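# How I set up a two-arm pouring job (my house rules)

I keep getting asked for these, so I'm writing them all down in one place.

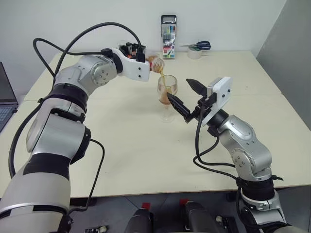
*Left arm pouring into the stemmed glass, right gripper open beside it.*

Pouring is my favorite task to teach because it punishes sloppy habits so fast! I learned most of this from Jennylyn Fajardo when we were both at Erthorpe, and I've added a few things since.

## Before you power up

1. Wipe the table and dry it completely.
2. Move each arm through its whole reach by hand and watch the cables. You want enough slack for the wrist to turn, but a loop that can sweep across the table can also sweep a glass off it (ask me how I know).
3. Push anything you don't need to the far edge. Scissors and tape are fine back there, as long as neither arm's path goes over them.
4. Keep laptops off to the side and never under the pouring arm.
5. Press the e-stop once, on purpose, and check that both arms stop. Every session, even if you did it before lunch.

## The pour

Pick one arm to pour and let the other one wait. I set the waiting gripper open, close to the glass, and I don't let it close while the bottle is tilted. Dorottya Szűcs likes to have it hold the base the whole time, and her way works too – just write down which one you're using so the next person isn't guessing.

Start slow. I cap the wrist at 62 percent of our normal speed and fill no more than 200 ml, even in a big glass. Tilt until you get a thin stream, hold, then bring the bottle back upright *before* the arm moves sideways.

## If something spills

Stop both arms first, then reach in. Wipe the gripper fingers as well as the table, and look over the cable connectors before you restart. Add a line to the log with the run number – ours is up to 402 now, and the spill notes are the part I reread most.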